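Workshop notebook, April
Tidy-up of the back corridor and the long mat

Started at half seven because I wanted the corridor clear before Terence came in with the trolley, and of course he was already there with the trolley. So we did the top end first and I let him through, and then I went back and did it properly on my own.

The mat is the trouble. It's a good mat, ribbed, a sort of khaki colour, and it does exactly what a ribbed mat should do, which means every bit of grit and thread in the building ends up down in the grooves and stays there. Sweeping across the ribs is hopeless (I've said this to everyone, I'll say it again). Go along them. I used the stiff hand brush first and then the Miltura vac with the narrow nozzle, and even then I got a second lot out when I lifted the corner and gave it a thump. Araceli reckons we should hang it over the rail in the yard and beat it. She's probably right but it weighs a ton and I wasn't doing that before breakfast!

Sweepings for the morning: 261 g on the bench scales, paper and cups not included. Last time Natnael did it he wrote down 30 g, so either we've all got filthier or he only did the end by the door. Natnael, if you're reading this, I'm only asking.

Order of work that seemed all right, for whoever is next:
Big litter by hand, into the sack.
Brush along the ribs, towards the door.
Vac along the skirting, where the mat meets the wall. The fluff packs in there like felt.
Lift the near corner, brush under it, put it back square.

Skirting still wants a wipe with a damp cloth. It's dark brown so it hides the muck, but run a finger along it and you'll see. The light is poor down there as well and I kept going back for things I'd walked past. Ruth has asked for a new fitting twice now. I'll put it on the Blackburn order with the bin liners, item 21, and then at least it's written down somewhere.

Most of the big litter was paper, plus the usual cable tie ends, and cups. I do wish people would carry their cups as far as the bin.
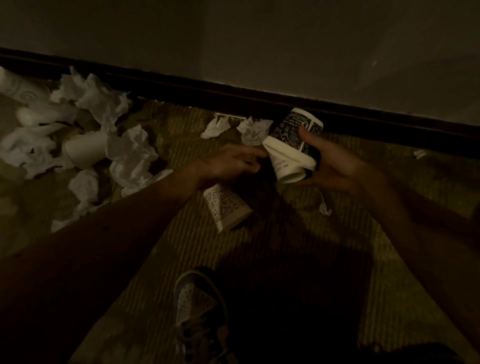 Do paper cups go in with the clean cardboard?
Keep them out of it. Most have a thin plastic lining, so ours go in the general sack unless Zhiqiang has put the separate cup tube out, and then they go in there, emptied first.

Vac bag changed, old one was full to the neck. Two left in the cupboard. Narrow nozzle is back on its hook. Still to do: the damp cloth, and the far corner of the mat, which curls up and wants some of that Stedik tape under it.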